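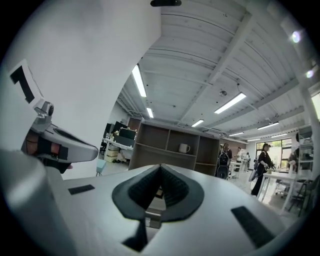 Ilstead Parts Counter: Returns and Small Orders FAQ

What is the minimum order?
There is no minimum for stocked items. Special-order brackets, hinges and fasteners are sold in packs of 10.

How is shipping calculated?
By weight and destination. Orders over $75 ship free by ground within the lower 48 states. Oversize items are quoted separately at checkout.

When do orders leave the warehouse?
Stocked items ordered before 2 p.m. Central leave the same business day. Special orders leave when the full quantity has arrived from the supplier. We do not split special orders.

Can I return a part I have already installed?
No. Parts with tool marks, thread locker, paint or adhesive residue are treated as used. If a part failed in use, file a warranty claim instead.

How do I start a return?
Log in, open the order and select Request Return. Print the form and put it inside the box. Returns received without a form are held for 20 days and then sent back at the buyer's cost.

Is there a restocking fee?
Stocked items: none. Special-order items: 15 percent. Cut-to-length stock cannot be returned.

I have a Pivwood part number. Can you cross-reference it?
Yes, for most hinges and drawer hardware. Enter the full number, including the suffix, in the search box. The suffix gives the finish, and a search without it may return the wrong item. Cadwaladr numbers work the same way, except that older catalogs put the finish code first.

Are dimensions nominal or measured?
Nominal, unless the listing says otherwise. Drawings are available for most items under the Documents tab. Check hole spacing against the drawing before drilling.

Do you offer trade accounts?
Yes. Applications need a resale certificate and a business address. Terms are net 30 after the first paid order.

Who handles warranty claims?
Eirlys Vaughan, through the Claims form on the Contact page. Include the order number, the part number and a short account of the failure. Drisirell products carry their own warranty, and those claims go to the manufacturer.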